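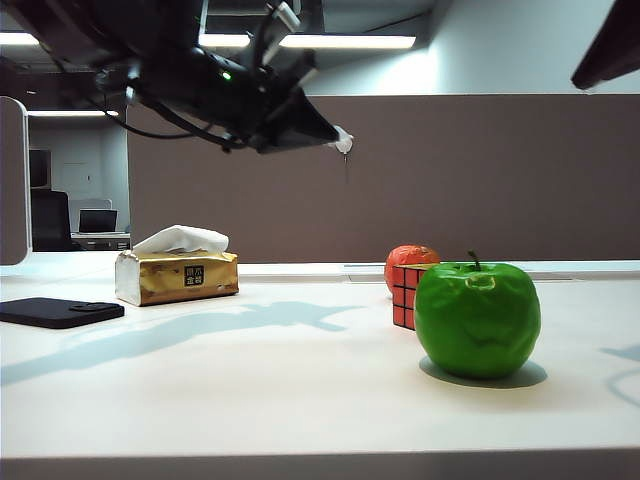 Figure 3. The brown partition at Eltora, with the opening to the adjoining office on its left.

4.2 The partition at Eltora

I'll admit I had a favorite among the seven rooms in this study, and it was Eltora. Not for comfort (the stools were awful). I liked it for the partition, a tall taupe-brown panel that spans most of the width behind the table and then simply stops, leaving an opening at the left where you look straight through into the office next door. Figure 3 shows the view I mean. If you've read Section 2 you know I care a lot about what a divider lets through, and Eltora lets through plenty.

Let me start with sight. At the other sites the dividing was mostly settled by a door. McGrath's was kept shut, Fumis had one that nobody on either side seemed to own, and Inder had a curtain, which deserves a paper to itself. At Eltora you get a slice of the next room whether you want it or not: a black high-backed office chair, a white desk with a laptop open on it, a dark screen up on the wall to the left. When I asked people at the table to sketch what was "in their room," I expected the sketches to stop at the brown panel. Plenty of them didn't! The chair kept turning up. One person drew the desk beside it in more detail than the table they were sitting at.

Cempaka Khoo, who ran the sketching sessions with me, thinks this comes down to the color. The panel is smooth and muted and gives the eye very little to do, so you slide along it until you reach the gap, and then there's a whole other room with things in it. I'm mostly persuaded. What makes me hesitate is that the office beyond is cooler and grayer than the brown in front of it, and I can't separate the pull of the objects from the pull of that change in tone. We'd need to hang something on the partition and do the sketches again, and by the time I thought of it the sessions were over.

Then there's light. The table side has its own ceiling fixtures, a long fluorescent strip running crosswise and a shorter lit panel off to the left, set in a ceiling that reads as dark next to them. The office has a light of its own, which from our side is just a thin bright band near its ceiling. So there are two separately lit rooms with an opening between them, and I wanted to know how much each one counted on the other. I took readings on the tabletop in the afternoon, first with everything on and then with the office light off. I got 200 lux and 182 lux. That's a smaller drop than I'd have bet on, and I took the readings twice to be sure I hadn't been leaning over the meter.

People did not describe it as small, though. In the diary notes (153 of them across all the sites, and Eltora's were the longest by a good margin) the office light comes up again and again as something that made the table side feel "shut in" when it was off. I had been ready to write a paragraph saying the borrowed light barely mattered, and I ended up throwing that paragraph away. What seems to matter is seeing a lit room past the end of the panel. The light that lands on your work is nearly beside the point. I should add that my meter was sitting flat and facing the ceiling, and a reading taken at eye level facing the opening might tell a different story. Ornella Barbieri suggested exactly that when she read a draft in April, and she's right, and I don't have those numbers.

Over the top of the partition is another matter. A pale gray-white wall rises beyond it to the upper right, evenly lit, and from the table it works as a kind of horizon. Several diaries mention "the white part." I had to go back and ask what that meant, and it was this wall. I've coded it as a view rather than as a surface, for the simple reason that people talked about looking at it the way they talked about looking out of a window. Readers who want to recode it as a surface can do so from the category list in the appendix; the totals for Eltora shift a little and the ranking of the rooms stays put.

Sound I can be quick about. With the panel stopping short on the left, talk from the office carries, and the people at the table knew it. They also knew it works in both directions. The diaries have a fair number of notes along the lines of "kept my voice down, someone at the desk." What interested me was that these notes nearly always came with a look attached: the person had glanced through the gap, seen someone, and then gone quiet. At McGrath, where the door hid everybody, people complained about noise more and lowered their own voices less. I don't want to lean on that comparison too hard, as the two groups were doing different kinds of work, but it's the sort of thing I'd chase if I had another season of fieldwork.

A word on the lower edge, where the panel meets the back of the table. I hadn't planned to write about this at all. But a table pushed up against a divider is used differently from one you can walk around, and at Eltora everyone I asked said they thought of the table as having a front and a back. The back belonged to the wall. Stuff that got set down there tended to be described as "put away," even when it was within easy reach and in plain sight. Cempaka has the better collection of quotes on this, and we go through them in Section 5 along with the shelf at Inder, where something similar was going on.

So for the coding, Eltora goes in as a partial divider: open to sight at the left end, open above, closed along the table. I went back and forth on whether to count the opening as a doorway. In the end I left it as an opening, mostly out of respect for the diaries, where the word "door" hardly appears and "the gap" is all over the place.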